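4.2 Kit handling and the away-day routine

The part of the season we most looked forward to writing up is the one that rarely reaches the match report. Football research has given a great deal of care to transfers, wages and tactics, and much less to what players in the lower divisions do in the hours either side of a game. Our two clubs, Ledbridge and Holtine, gave us wonderfully open access to those hours, and the material is richer than we had dared to hope.

Across the season we logged 809 separate tasks on match days, of which 387 were carried out by people who were also in the squad. That is a striking share. At Ledbridge a first-choice full back put out the corner flags before warming up, and at Holtine the reserve goalkeeper kept the team sheet, the petty cash and the key to the physio's cupboard. Hattar's earlier work on part-time squads led us to expect some of this, but mostly among younger players hoping to please the manager. We found it spread right across the age range, and the most senior players at both clubs took on more than their share.

Transfers turned out to matter here in a way we had not planned for. When a player left in the February window, his tasks left with him, and for a few weeks the club had to find out what they had been. The clearest case was a midfielder we call Zeleke, whose move from Ledbridge was talked about by supporters purely as a loss of goals. Inside the dressing room people talked about lifts. He had driven three team-mates to every away match, and two of them missed the coach pick-up on the first weekend after he signed elsewhere. We love this example, and Salinas has argued that it should change how a small club works out what a player is worth.

Laundry was the other task that moved about. Both clubs washed their own shirts, and the job passed between players by an unwritten rota that everyone could recite and few could explain.
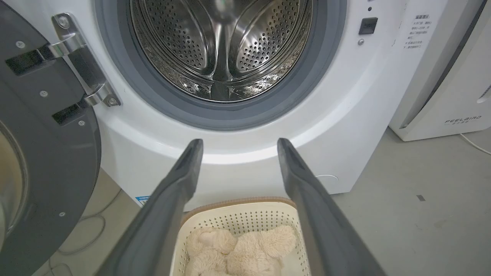
Figure 3. Front-loading washing machine, door open.

Shirt washing also gave us some of our best interviews, as players talked far more freely with a job in hand than across a table. One Holtine defender, aged 19, told us he had learned the names of the whole first team from the labels in their socks. Others used the wait to go over the match, often with more honesty than they showed in front of the coach. A drum like the one in Figure 3, with its perforated panels either side of a smooth metal rib, was described to us in loving detail by a player who had spent an evening picking grass out of the holes of one just like it. He could also tell us, without pausing, which of his team-mates never turned their shorts the right way out.

We recorded 60 such conversations in all, and they are the basis for the coding scheme set out in Section 4.3. Where a player spoke about a task he had taken over from someone who had left, we coded the passage twice, once for the work itself and once under the Sarkari headings for belonging, and the overlap between the two sets is taken up there.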